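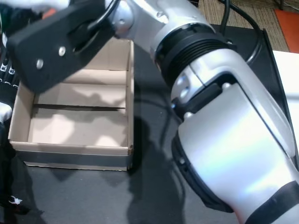 Contract Test Engineer, Grasp Failure Review (Cliltton)

Reports to: Lovely Gatchalian, Cell Safety
Start: November
Apply by: Tue 9 October

Background
The Wukwood cell places cans in open cardboard boxes. In the last endurance run the gripper released early 171 times in 3883 cycles. Most drops landed in the box. In a smaller group the can struck the box wall, and two cans left the table. The controller logged every one of these cycles as complete. The cell now runs at reduced speed, with an operator at the stop button.

The work
Reproduce the early release at reduced and full speed.
Compare finger current, wrist force and gripper state for each drop. The Lagman logger drops samples when its buffer fills, so expect gaps.

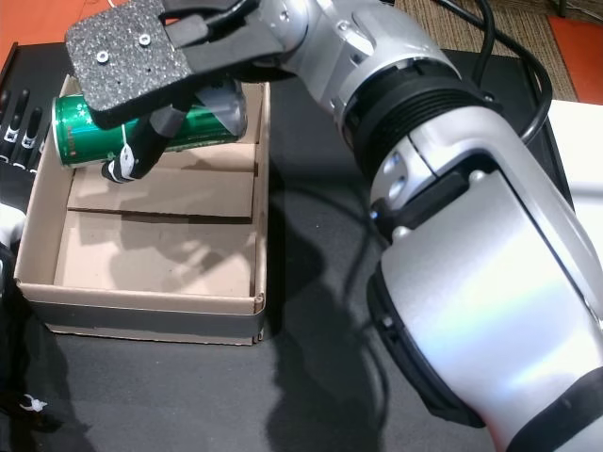
Each trial uses one can and one box, and the box is replaced when a wall creases. Trials are stopped by hand if the grip shifts during the carry. The first 389 trials have been labeled; the target is 3000. Labels must separate a slip from a commanded release, which the current fault codes do not do.

You will also write the test for the revised release check and sign the report that goes to Cornau before full speed is restored.

Required
Two years with robot arms in a test or production setting.
Able to read controller logs and write scripts to sort them.
Lockout training, current.

Useful
Experience with force sensors.
Prior incident reports (redacted samples accepted).

Terms
Six months, on site, day shift. No remote work during trials.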